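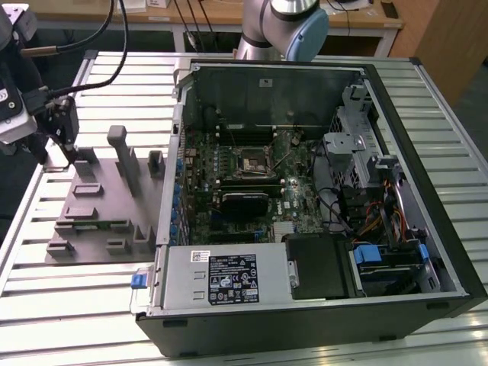
Robotic disassembly of desktop computers

Robotic disassembly of desktop computers is the use of robot arms to open used computer towers and take out their parts for repair, resale or recycling. It is commonly treated as a test case for the wider question of whether general-purpose machines can take over shop-floor chores that people do quickly and without much thought. Individual operations have been automated under controlled conditions. The complete job, from closed case to sorted parts, is still mostly done by hand.

Terminology

Disassembly is distinguished from shredding, in which whole units are broken up and the materials separated afterward. Disassembly keeps components intact. A workcell is the bench, arms, fixtures and tooling needed for one task. A fixture is a part of the workcell that holds an object in a known position.

Work sequence

The manual sequence in a typical refurbishing shop is short. The tower is laid on its side, the side panel is removed, cables are unplugged, and the drives, memory, expansion cards, power supply and motherboard are taken out in whatever order the case allows. Business desktops are generally regarded as the easier class of machine, as many use coloured latches and release tabs in place of screws. Home-built towers vary much more.

A robotic workcell follows the same sequence with additional steps. The case must be located on the bench, its model identified or its layout inferred, and each part confirmed as present before an arm moves toward it. Sockets and bays are often empty in used machines, and a program written for a full case will close its fingers on nothing unless this is checked.

Perception

Overhead cameras give the general layout of the case but lose detail in deep or shaded areas, such as the space beneath a drive cage. Cameras mounted at the wrist supply close views at the cost of context. Bare metal is a persistent difficulty. Brushed and polished surfaces return bright highlights that shift as the arm moves, and depth sensors may report gaps or false edges where the surface is continuous. 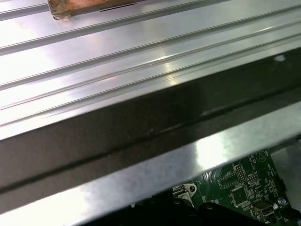 Mitiku Ejigu has argued that glare receives too much attention in the literature and cables too little, on the grounds that a reflective bracket at least stays where it is while the arm approaches. In Ejigu's view a workcell that cannot deal with a loose wire has not been shown to do the job at all, whatever its record on rigid parts.

Manipulation

Most experimental cells use parallel grippers, in which two fingers close toward each other. These suit flat-sided parts such as memory modules and drives. They are less suited to connectors, which often need a latch pressed with one finger while the body is pulled with others. A second arm is one answer: one arm steadies the case or holds a cable aside, and the other does the pulling. Two arms also raise the chance of collision, and planning time increases accordingly.

Force is the other main constraint. A memory module released unevenly can bind in its slot, and a board lifted before its last screw is out will flex. Force sensing at the wrist detects both conditions, though often later than a human hand would.
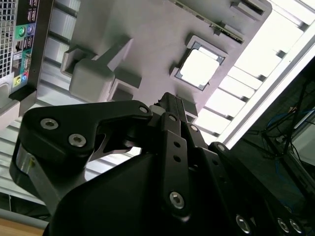 Trials

The Drumley trial, run in a refurbishing shop in Clorkthorpe, is among the better documented. A two-arm cell was given 905 used desktop towers of mixed age. It completed the full sequence without help on 536 of them. The remainder were passed to a technician, most often for a cable that could not be freed or a screw with a damaged head. The report, dated 31 Jan 2020, lists 19 separate causes of stoppage and notes that 3 of these accounted for the majority of lost time.

A later study by Hadgu used a smaller set of machines of a single model. Its completion rate was higher, but the authors cautioned against comparing the two, as the case layout was known in advance. The Pronadska toolset, a group of interchangeable fingertips developed for latches and connector tabs, was first used in this study.

Comparison with household tasks

Computer disassembly is sometimes set beside household chores such as loading a dishwasher or folding laundry. The tasks share clutter, variable objects and parts that bend. They differ in tolerance for error. A folded towel can be redone, whereas a cracked connector lowers the resale value of a board. Against this, a workshop offers fixed lighting, a rigid bench and no children or pets, and an arm may work slowly through the night. For these reasons shop-floor disassembly is generally expected to reach routine use first – although the same was said of cable assembly, where hand work is still widespread.

See also

Design for disassembly
Electronic waste
Machine tending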